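Lab 4: Comparing finger pads on the two-arm cell
Instructor: Sibel Gezer

Fit the Erkard pads first, then the Vestow set. Look over the contact faces before each run and log any wear by finger, left or right.
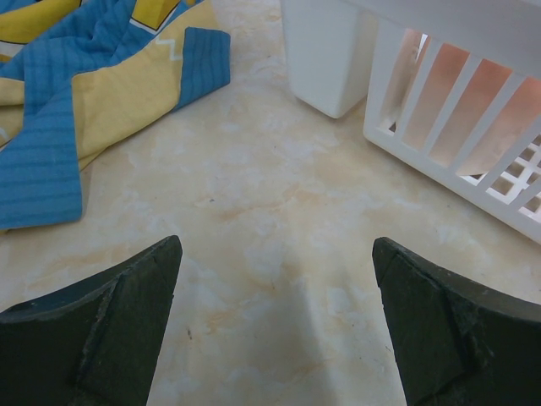
Run each set at 100 and 200 closing steps per second, 14 grasps per speed. Record a slip as any visible shift of the dish between the pads. Glazed bowls are scored separately – their curved walls leave little contact area.

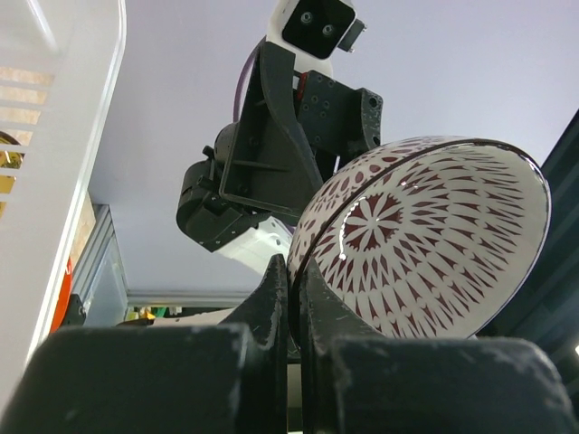
Fig. 2. Bowl held between the fingers, wrist view; second arm behind.

For two-arm trials, one gripper holds the cup and the other approaches with jaws open. Keep the approach speed fixed for both pad sets. 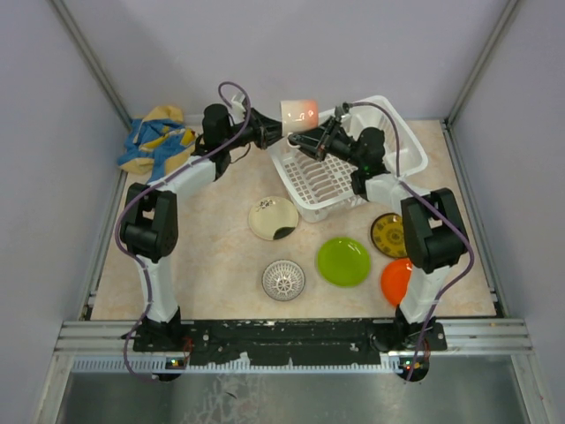 Report
One table per pad set, plus the wear log. Send questions on the controller to Toon De Haan.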